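Gradden Portable Stage Deck, Weather Series

The Gradden is a modular stage deck for outdoor concerts, town festivals and touring shows. It is made by Rerden and stocked for hire or sale. Panels lock together without tools, and the legs adjust for grass, gravel and sloping ground.

Most of our customers use it as a second stage, where a full truss build would cost too much or take too long. A crew of 4 can put up a standard deck between the morning sound check and gates.
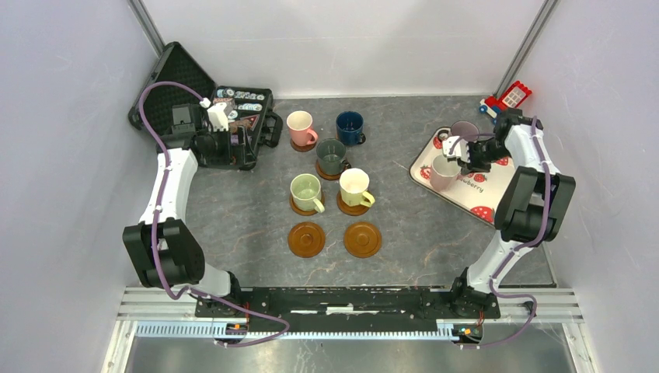

Each panel is rated for 500 lb per square yard when all the legs are fitted. That covers a drum kit, backline and a full band. It does not cover forklifts, and it does not cover crowds standing on the deck – ask us about the heavy frame if your show needs either one.

Surface and edges

The top has a non-slip finish in black. It can be mopped with plain water and a mild soap. Do not use solvent cleaners or wire brushes. Edge trims come with the deck. Skirts are sold separately and attach with hook tape.
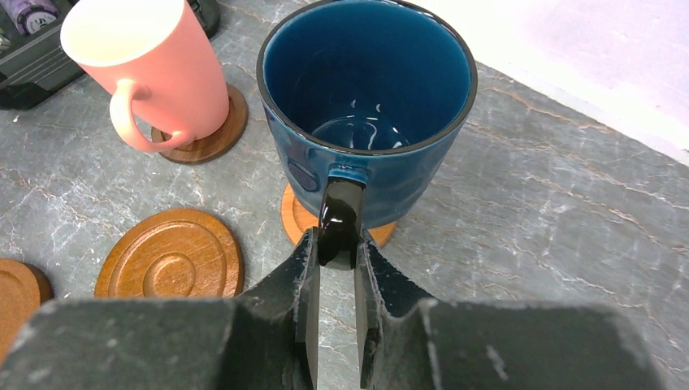

Lazăr

Updated 23/09/2021

Since the May revision, the leg sockets have a deeper collar and a wider locking pin. Older legs still fit the new panels, but new legs will not fit older panels. If you own a mixed set, mark the panels before you load the truck.

What comes in the set

Standard set: 14 panels, legs, edge trims, one stair unit with handrail
Large set: 19 panels, legs, edge trims, two stair units with handrails
Both sets: leveling feet, spare locking pins, carry straps, printed setup guide

Guard rails, ramps and the Zurkmont roof frame are extra. The roof frame only works with the large set and must be ballasted. Your local permit office may want to see the load sheet for it, so leave time for that.

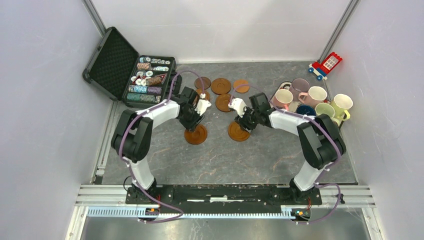
Hire and delivery

Hire is by the day or by the weekend. Delivery is priced by distance and includes unloading at the curb. Setup is a separate charge. We need clear truck access and a person on site who can sign for the panels.

Count the locking pins before we collect. Missing pins are billed at list price, and bent ones are replaced free. Damp panels should be stacked with the spacers in – they mark each other otherwise.

To check dates, send us the venue address, the stage size and your load-in time.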